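4.2 Working at the sink with two arms
December — Nga Ngô

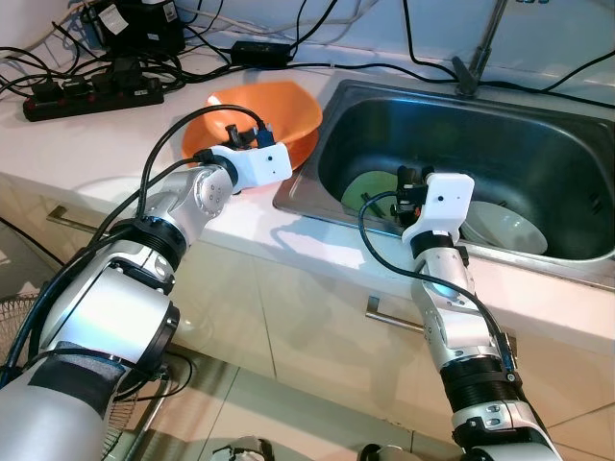
Left gripper at the orange bowl, right gripper angled into the basin.

These rules apply to every Dakum cell at the Pickering site with a sink in reach.

1. Read the cell log and sign in before you power the arms.
2. Set the speed limit to 52 mm/s for any move below the sink rim. On the open counter the limit is 800 mm/s.
3. Check both gripper cables by hand, from the fingers down to the base. A loop that catches on a joint must be re-tied.
4. Place power strips and adapters at the back of the counter, as far from the basin as the leads allow.
5. Move one arm at a time over the basin. The other arm holds its position.
6. Keep one hand on the stop button until both grippers are clear of the rim.

CAUTION: Do not run the faucet while the arms are powered — even at a trickle.

NOTE: Plates that lean on each other can slip when one is lifted. Take the front plate first.

If an arm stops with code 3589, leave it where it is and call Garnet Sandhu at extension 945. Do not push the arm by hand.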